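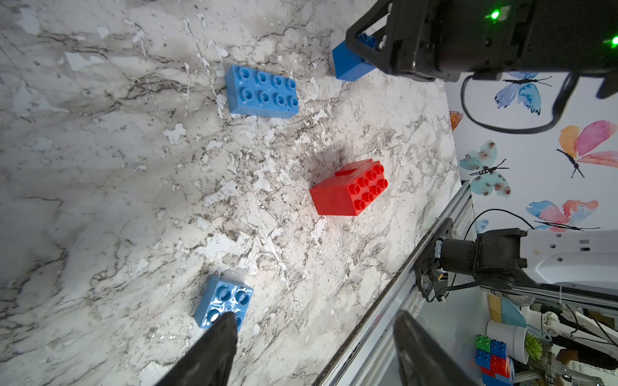 Big blocks at the toy library: what we learned in the spring

In the last newsletter I promised to write something about the large building blocks, and several parents have reminded me of it. I am grateful for the reminders.

We now own 132 of them. Most came from the Aquino nursery when it moved to its new building, and the others were given by families. They are the large kind for toddlers, with round studs on top, so they fit together well even if they are from different sets. Small hands can pull them apart without help, and this matters very much with the two-year-olds, who do not like to wait for an adult.

The most useful block is the long one with two rows of four studs. Children use it as a wall, a bed, a bridge and a telephone. The small square ones with four studs are the ones that disappear. If you borrow a bag, please look under the sofa and in the pockets of coats before you bring it back. A missing block is not a tragedy and we do not charge for it, but please write it on the card.

Washing the blocks

Honeylyn Catacutan has taken over the washing from this month, and she asks me to repeat how it is done. Warm water, a little dish soap, and a soft brush for the underside, where the crumbs collect. Rinse them and put them upside down on a towel overnight. Please do not use the dishwasher. One bag came back in March with blocks that no longer hold together, and we had to take out 4 of them.

Stickers should come off before washing. A drop of cooking oil left on the sticker for ten minutes is enough.

The play corner
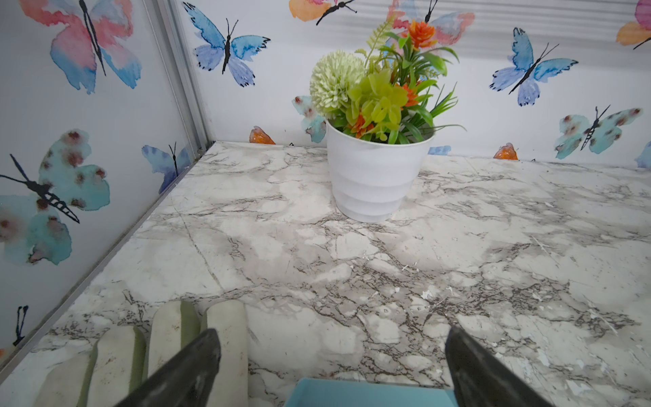
Many of you have noticed that the play corner looks different. We wanted a surface that can be wiped quickly between the morning group and the afternoon group, and the old carpet was never going to be that. Yoga Nasution helped me with the choice of patterns, and we did not agree at first. I was afraid that butterfly wallpaper together with a marble pattern would be too much for the eye. Now I have become used to it, and I even like the white flower pot with the orange flowers and the green pom-pom one. The flowers are artificial, so please do not water them. The top already has small white flecks and scratches, so we ask that metal cars stay on the floor mat.

The corner can be used by one family at a time for 90 minutes. You can write your name on the list by the door, or send me a message the evening before.

What we still need

We have very few green blocks, and the children ask for them when they build trees and crocodiles. Base plates are also welcome, in any color. If you have some at home that are no longer used, you can leave them in the box at the entrance with your name on a piece of paper, so that I can thank you properly.

The cotton bags with the drawstring are nearly finished. If somebody can sew, a plain bag of the size of a pillowcase is perfect. I have the fabric and the cord here and can give them to you on any opening day.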